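About the Skatville Institute for Household Automation Practice
Who We Are | Our Rules of Practice | Training | Governance | Contact

The Skatville Institute writes, tests and maintains rules of good practice for robotic arms that operate in homes. Our members build, operate or evaluate such machines. We ask them to work to a common standard, and we publish that standard in language that an operator can read and follow on the first day of employment.
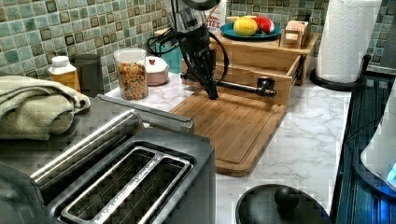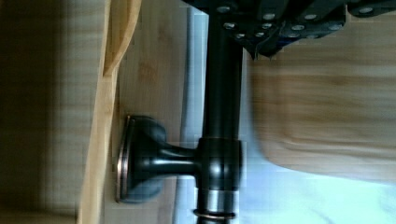 A gripper over the cutting board, and a gripper on a bronze-colored rod.

The Institute began as a working group of four members, who met in a rented teaching kitchen to compare their written procedures. The procedures did not agree. One member required a second operator at all times, another required none, and two had no rule on the subject. The first edition of the Rules of Practice was drafted over the following winter by Halvard Midtbø and Chrysanthi Mitsotakis-Vlachou, and it settled that question along with several others. The Rules are now in their fifth edition. They are reviewed each October.

What the Rules Cover

The Rules apply to any powered arm used at counter height or above in a furnished room. They do not apply to floor cleaning machines or to equipment installed behind fixed guards, for which members should look to the regulations in force where they operate.

Section A concerns the room. Before an arm is powered, the operator walks the full reach of the arm and records what is within it. Furnishings in ordinary domestic use may remain in place. The Institute takes the view that a standard for homes should be tested among household goods — a cleared bench tells us little about how a machine should be run in a kitchen. Glass, knives and open liquids are entered separately on the room sheet.

Section B concerns contact. Handles, rails, knobs and drawer fronts are classed as fixed fittings, and an arm may hold a fixed fitting only under the reduced force setting named in the room sheet. An operator who is unsure whether an item is fixed shall treat it as fixed. If the grip must be released by hand, the session is stopped and a new room sheet is opened.

Section C concerns people. An operator's hand remains within reach of the stop control whenever the arm is under power. Conversation with visitors is conducted by someone else. No operator may supervise an arm for more than 90 minutes without a break, and time spent on setup counts toward that limit.

Section D concerns records. Members keep session records for 500 days. Near misses are reported on the same form as incidents, and the form does not ask who was at fault.

Review and Evidence

The fifth edition drew on 2817 session records submitted by members. Of these, 2586 were complete enough to be used. The remainder were returned with comments, and a shorter room sheet was introduced as a result. Members who prefer the earlier sheet may continue to use it until the next review.

Proposals for changes may be sent in by any member at any time. Each proposal receives a written reply, including those that are declined. Replies are kept on file in the reading room at our Sowerby office and may be consulted on request.

Training

The operator course is taught at Skatville and at our second site in Jaltura. It consists of classroom study of the Rules, supervised practice, and a practical assessment in which the candidate prepares a room sheet for an unfamiliar kitchen. Candidates who do not pass may sit the assessment once more without repeating the course. Course materials are prepared by Ye-rin Gil, Head of Training.

Our People

Chrysanthi Mitsotakis-Vlachou, Director
Halvard Midtbø, Editor of the Rules
Ye-rin Gil, Head of Training
Ramesh Dhillon, Member Assessments
Lefteris Lazaridis, Records and Reporting

Membership

Membership is open to companies, schools and independent operators. Applicants submit their existing procedures, and Mr. Dhillon's office arranges a site visit. Where a local procedure is stricter than the Rules, the local procedure stands. Visach Fellows — operators who have served as assessors for two full review periods — are exempt from the annual fee.

Inquiries about membership and training should be directed to the Skatville office, which is open from 9 a.m. to 4 p.m. Requests for printed copies of the Rules should state the edition required.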